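Subject: Re: [panel-builders] Modular control boxes for the practice bench -- worth it?
From: Rhys Mudgway
To: panel-builders list

Eugeniusz Kaczorowski wrote:

> Hello all,
>
> We have been using the jigsaw-edged modules since August and I want to
> recommend them to anyone setting up a practice bench. You print the
> panels, drop in whatever control you like, and push the edges together.
> If you want buttons next to switches, you put buttons next to switches.
> If you change your mind you pull it apart and do it another way. My
> students had a three-section box together in one afternoon.
>
> I think this could replace the old sheet metal panels completely. The
> old ones are heavy, they are all different, and when a switch dies you
> have to take the whole face off. With these you swap one section.
>
> The parts for ours came to 313, and that includes the mistakes. The
> quote we had from Nowakowski for a single finished metal panel was
> 1,818. I do not see how anybody argues with that.
>
> I would propose we agree on the joint dimensions on this list and then
> everybody's modules will fit everybody else's.
>
> Eugeniusz

Eugeniusz, thanks for writing all that up. I'm going to argue with it a little anyway, so please take this as coming from somebody who has built far too many of these panels and thrown out most of them.

First the money. You're comparing a box of parts plus a lot of unpaid afternoons to a finished panel that somebody wired, labeled and tested. I've had quotes from Nowakowski too and I agree they're steep. But if I put down my own hours at even a modest rate, my homemade panels stop looking cheap somewhere in the second weekend. What did your students' time come to? And how much of the 313 was switches? The plastic is never the expensive part. Good toggles are, and you'd be buying those either way.

Second, the jigsaw joints. I like how they look. I don't trust them. A puzzle tab stops two panels from sliding apart sideways and does very little about one edge lifting. Lean on a stiff toggle close to a seam and all that force goes into the tab. Ultport sold a snap-together panel kit years ago (some of you will remember, Hanna certainly will) and within a year every one I saw had tape across the seams. Those were thin molded tabs and yours may well be chunkier. Still, I'd want to hear from somebody who has had one on a bench for a full year with people using it hard, and August isn't that long ago.

What I will give you is the handle. Every panel I ever made had to be picked up by the edges, and that's how wires get pulled out.

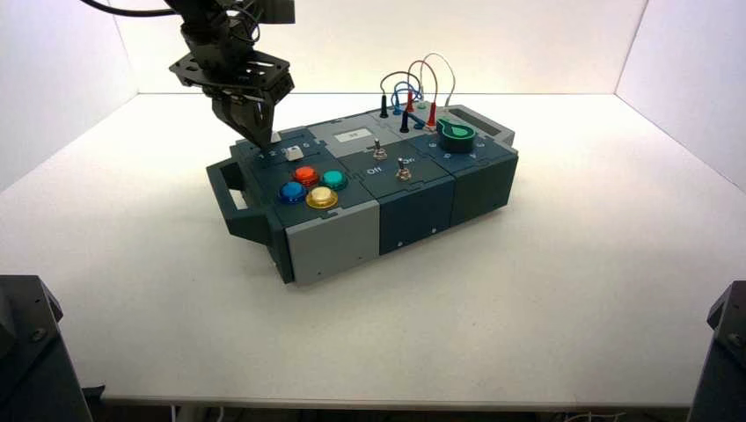 Third, and this is my real complaint, labeling. People spend weeks on which controls to include and about ten minutes on the words. Four colored push buttons in a diamond are pleasant to look at, but orange, teal, blue and yellow don't tell me anything. Which one am I supposed to press? If the exercise card says "press the blue button" then fine, the color is the label, but then please don't put teal beside it. I've watched grown adults hesitate between those two under a yellowish lamp. Swap the teal one for white or black and the problem goes away for the price of one button cap.

Toggles with Off and On printed either side of them are much better, and I wish everybody did it that way. I can read it from my chair and I don't need the card. My only request is that every toggle on the bench runs the same direction. If Off is on the left on one box it should be on the left on all of them. We had a set where two boxes disagreed and people simply stopped reading the words and flipped everything back and forth until something happened.

A knob with a pointer top, same thing, I approve. You can tell where it's set by feel. The small numbers around a knob are another matter. Small numbers are fine for the person who did the lettering, who already knows what they say. Print them, stand at arm's length, and ask somebody over fifty to read them to you. I'm over fifty. Send me one.

Fourth, sliders. Lotte asked a while back whether to include sliders at all and got no reply, so I'll have a go. I would, but I'd be careful. A slider in an open slot collects everything: crumbs, pencil dust, that gray fluff that appears in workshops. Ours got scratchy after a few months and I ended up blowing them out with the little rubber bulb I use for camera lenses. Vertical mounting helps. Flat on a table is the worst position for them and of course it's the one everybody uses.

The other thing with sliders is that they need something to slide against. Without a scale or a readout you're asking people to push a thing to "about there," and then you can't tell whether they did it right. A number display on the same board sorts that out, provided the number really does follow the slider and isn't doing some other job. Check which way it counts, too. Aleksandra had a pair side by side where one counted up going away from you and the other counted down, and she swore she'd wired them identically. (She had. One was mounted the wrong way round.) 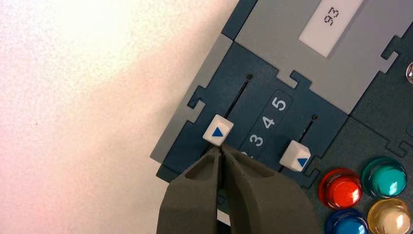 If you do use two sliders, I'd make them the same length. Different lengths look more interesting, and I understand that for practice work you may want one coarse and one fine. But then say so on the panel. With nothing written next to them, people assume that halfway is halfway on both, and with different travel behind them it often isn't what they expect. Put a line at the middle of each. Two strokes with a paint pen will do it.

Now the display itself. Plain thin black digits on a pale window are fine in a bright room, and cheap, and they sip power. They're much worse from the side. If your board sits at an angle on the table, which they always do once somebody has bumped it, the person at the end of the bench is reading the number sideways and guessing. I'd tilt the display up toward the user if the module is deep enough. Altel has a stubby little bezel for this that I've been fairly happy with, though I had to file the opening on all 8 of the ones I bought, so measure before you cut anything.

Fifth, the shared joint standard. I can hear everybody groaning already because I raised this last time too. I'm not against it. I just don't believe it will hold. Here's what happened with the old Gruteteo rail spacing. We agreed on a number. Three people rounded it. One person printed on a machine that ran slightly fat and corrected for it by eye, and then passed the corrected file along as the standard. By the end of the year we had 12 boxes in the cupboard and only some of them would join to each other, and I couldn't have told you which without trying them. If we do this again, one person keeps one file and also keeps one physical test piece, and if your module doesn't fit the test piece then your module is wrong, however nice it is. I nominate Hanna Pawlak, who has calipers and no patience.

A few practical questions for Eugeniusz, and I'd be glad of answers from anyone else who's built these:

How do the wires cross from one module to the next? If there's a plug at each seam, great. If it's one harness soldered straight through, then you can't really swap a section and that whole part of the argument goes.

What holds the front panels on? Small screws into plastic are all right maybe five or six times, after which you're turning them forever. Brass inserts are worth the trouble. Do them at the start, it's a miserable job afterward.

Does the box stay put when you flip a toggle? A light plastic box on a smooth white tabletop will skate. My metal ones didn't need feet because they weighed as much as a small dog. I'd put rubber feet on anything printed, and probably a bit of steel plate inside the bottom too. Yes, that makes it heavy again. I know.

Has anyone dropped one yet? I'm asking seriously. Something with a carrying handle gets carried, and something that gets carried ends up on the floor. I'd like to know if it comes apart at the seams (annoying, but you push it back together) or if the tabs snap off (then you're printing new sections).

So where I am at the moment: I'd build one. I wouldn't replace the bench with them. I'm keeping my two ugly sheet metal panels until somebody shows me a printed one that's been through a year of beginners, and if that makes me the grumpy one on the list I can live with it. If Eugeniusz is willing to mail me a spare pair of joined modules with nothing in them, just the shells, I'll clamp one and hang weights off the other and report back with what it took. I'll pay the postage both ways, assuming there's anything left to send back.

Lotte, to your other question from the same message, the rubber boots for the toggles: I've used them and I took them off again. They hide the position of the lever, so you're back to needing a lamp to know whether the thing is on. If it's spills you're worried about, ban cups from the bench. It has worked for us, mostly.

Rhys

--
Rhys Mudgway
Old catalogs wanted, any condition, will collect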